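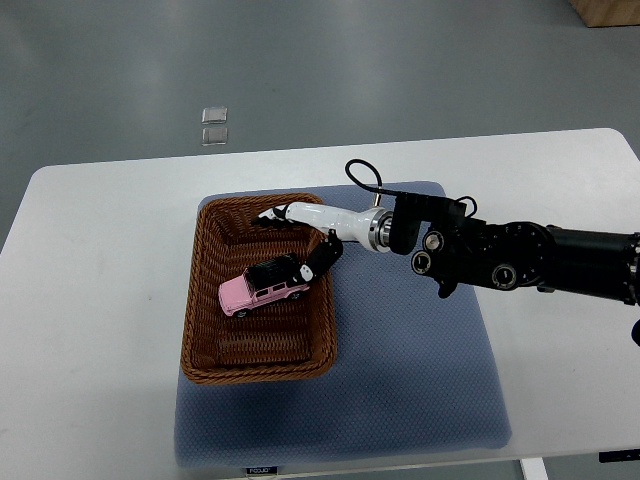 Yolanda Cifuentes wants me to know that the car is pink because pink was what the store had. I had asked whether the color helped the system find it. "Everybody asks that," she says. "We bought it on a Sunday-type errand, you know, batteries, tape, a toy car. I'd be happier if you brought your own car next time."

I didn't have a toy car on me, which I now regret.

Vulano opened its doors in October to a small group of buyers, a couple of people from the trade press and me. Cifuentes runs the demonstrations. Jinfeng Liao wrote much of the software that decides how the white hand closes. The task they chose to show us was taking a toy out of a woven basket, and for a company that talks on its website about "general handling," I thought that was a modest thing to put in front of people with budgets.

Liao disagrees, politely. "A basket is mean," he says. "The walls slope, so the hand can't just come in from any side. The weave catches fingertips. If you press down too hard, the whole thing slides." I point out that it was sitting on a padded mat. He nods. "Yes. The mat helps. I would not pretend it doesn't."

I liked him for that. I was less taken with the slides before the demonstration, which promised a hand that would pack orders in a warehouse by spring. The warehouse belongs to Zetley, a mail-order firm that has signed up for a trial, and when I asked which spring, Cifuentes laughed and said she would have to get back to me. She hasn't yet.

During my visit the arm made 5 tries at the car. It got 4. On the miss, the thumb came down on the roof rack and the car rolled away under it, and somebody from the buyers' group said "oh no" in the voice you use with a toddler. Liao reset it by hand and didn't make a speech. Each good pickup took 30 seconds from the moment the arm began to move, which feels very long when you are standing there with your coat on.

"You're timing it against yourself," Cifuentes says when I bring this up. "Time it against a hand that's been running all night." Fine, but has it run all night? "It has done 131 pickups in a row without anyone touching the settings." With the same car? "Same car." Same basket? She looks at Liao. "Same basket," he says.

So that number tells me something about one car and one basket. I asked what happens with a soft toy, or two cars lying on top of each other. Liao says soft things are easier than I would guess and that piles are "still bad." He wouldn't put a figure on how bad. Cifuentes would rather talk about Henura, the next version of the hand, with better feeling in the thumb. It wasn't on show.

The price wasn't either. One of the buyers, who came from Quintela and had driven a long way, asked twice and was told it depended on volume. She told me over coffee that she would want a week with the thing in her own building, with her own junk, before she spent a dollar.

I put that to Liao at the end. He thought about it for longer than the arm takes to lift a car. "A week is fair," he said. "Maybe two. The first one I would need for fixing."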